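Lint Loss from Cotton and Blended Hosiery in Domestic Washing
Project report, Textile Care module
Cornel Manole and Hilde Boersma
Submitted Wed 27 June

1. Background

Household laundry releases short fibers at every stage of the wash. Some are caught in the machine filter, some stay on the garments, and the rest leave with the drain water. Most of the coursework literature deals with fleece and polyester shirts. Hosiery gets less attention, although socks are washed after a single wear in most households and are rubbed harder in use than almost any other garment.

The question set for this project was whether the fiber lost from a sock load depends more on the water temperature or on the spin speed. A secondary question, added in December after the pilot wash, was whether turning the socks inside out changes the result.

2. Materials

Socks were bought new in one batch from Ollside, a discount retailer, and consisted of plain knit pairs in two compositions: combed cotton with elastane, and a cotton and polyamide blend. Each sock was marked on the inside of the cuff with a laundry pen. All socks were washed once before testing to remove finishing agents and loose manufacturing fiber. The detergent was Cladulska liquid without softener, dosed by weight. Colored socks were excluded so that fiber from the load could be told apart from dyed lint already in the machine.

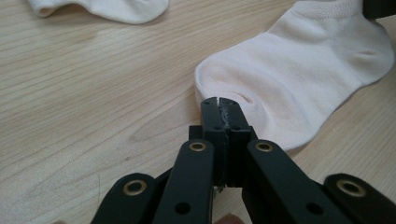 3. Method

3.1 Washing

Loads were washed in the front-loading machine in the Gavrilă residence hall laundry room. The drum was run empty on a rinse cycle before each test. Drain water was passed through a nylon mesh bag fitted over the outlet hose, and the bag was changed between loads. Two temperatures were used, cold and 40 degrees C, and two spin settings, 800 and 1200 rpm. Each combination was repeated three times with the same number of socks per load.

3.2 Drying and weighing

The mesh bags were dried in the oven overnight at low heat and left to cool in a desiccator before weighing. The balance was a Jokutden bench model, zeroed before each reading. The empty weight of each bag had been recorded beforehand in the same way. Fiber mass was taken as the difference and divided by the dry mass of the load.

Socks were air dried on a flat surface, since line drying stretched the cuffs in the pilot and made later measurements of length unreliable.
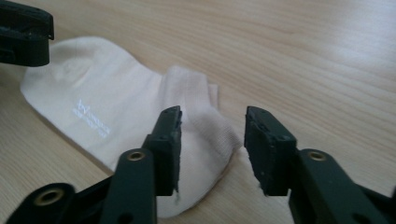

Weighing was done by one of us and recorded by the other, with the load code covered until the figure had been written down. Readings that differed by more than 2 mg on repeat were taken a third time and the median kept.

4. Results

Fiber loss was higher at 40 degrees than in cold water for both compositions. The cotton socks lost more than the blend in every combination. Raising the spin speed gave a small increase for cotton, within the spread of the repeats, and no consistent change for the blend.

Turning the socks inside out lowered the measured loss for the cotton loads only. This comparison was made at one temperature and one spin setting and should be read accordingly.

Loss fell over successive washes of the same socks. The fall was steepest between the first and second test wash, which suggests that the single preliminary wash was not enough.

5. Sources of error

The mesh does not hold the shortest fibers. Examination of the drain water under the microscope showed fragments that had passed through it, and the results are therefore a lower bound. Detergent residue on the mesh adds mass in the other direction. A blank run with detergent and no socks was used to correct for this, but only one blank was made.

The machine is shared. Lint from earlier users was present in the door seal on two occasions and was wiped out by hand. The order of the loads was not randomized, so the effect of temperature is partly mixed with the effect of repeated washing. The cold loads came last in the series, and some of the difference reported in section 4 must be due to this.

6. Further work

A repeat with randomized load order and at least three preliminary washes would settle the temperature result. A finer filter could be placed after the mesh, although the flow rate from the outlet hose would have to be reduced to avoid overflow. The used mesh bags have been kept in labeled envelopes with the weighing sheets.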